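Setting Up Your First Email Campaign in Bekness

Welcome back! If you've made it through the account chapter, your sender name is saved and your logo is sitting up in the corner where it belongs, and now we get to the part most people signed up for. In this section you'll bring in your contacts, write a short campaign, send yourself a test, and then schedule the real thing. Set aside a quiet stretch for it if you can, and keep a cup of something nearby. You can leave at any point and pick up where you stopped, because drafts save themselves every 5 minutes.

Before you begin

You'll need a contact list saved as a CSV file, with email addresses in the first column. First names in the second column are a lovely thing to have, though you can live without them. The Starter plan holds up to 3000 contacts.

Caution: Only import people who have agreed to hear from you. Bought lists bring in complaints very quickly, and once complaints pile up, even your happiest customers may find you in their spam folder.

Import your contacts

1. Open Audience from the left-hand menu and click Add Contacts.

2. Choose Upload a File and pick your CSV. A long list can take a minute or two to load, so please don't close the tab while the bar is still moving.

3. Match each column to a field. Bekness makes a guess for you, and it's usually a good one, but do look it over (we've seen plenty of last names end up in the City field).

4. Give the list a name you'll recognize in June, when you have several of them. "Newsletter, storefront signups" will serve you much better than "List 2."

Note: If your contacts live in Rendier, skip the file and click Connect instead. The first sync of our own list of 779 people finished before we'd found the Help page.

Write the campaign

5. Go to Campaigns, click New, and choose a layout. Single Column is the one we'd suggest for a first try, as it holds up nicely on phones.

6. Type your subject line. Keep it short, say one thing, and try reading it out loud to somebody across the room. If they ask what you mean, have another go at it.

7. Click the picture block and upload your main image. Wide pictures fit best here, and you can drag the corners until you're happy with the crop. Fill in the Alternate Text box too, for readers who have pictures turned off.
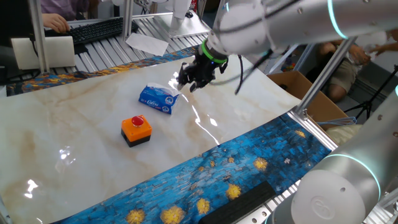 8. Add your message under the picture. Two or three short paragraphs is plenty for most readers, and you can always link to a longer page on your website.

9. Drop in one button and give it a plain label, such as "Book a table" or "See the new colors." You're free to add more buttons, of course, but the click report is much easier to read with just one.

Test and schedule

10. Click Send Test and enter your own address. Open the message on your phone as well as your computer, and tap every link.

11. When it all looks right, click Schedule, then pick a day and time. Check the time zone printed under the clock, which follows your account settings and may not match the city you're sitting in.

Caution: A scheduled campaign can be edited until 5 minutes before it goes out. After that it's locked, and the Cancel button turns gray.

If your test never arrives, look in your spam folder first, then go back to Sender Settings and make sure your address shows a green check mark. Still stuck? Write to Milovan Nedeljković on the help desk through the Contact tab, and include the campaign name so he can find it quickly.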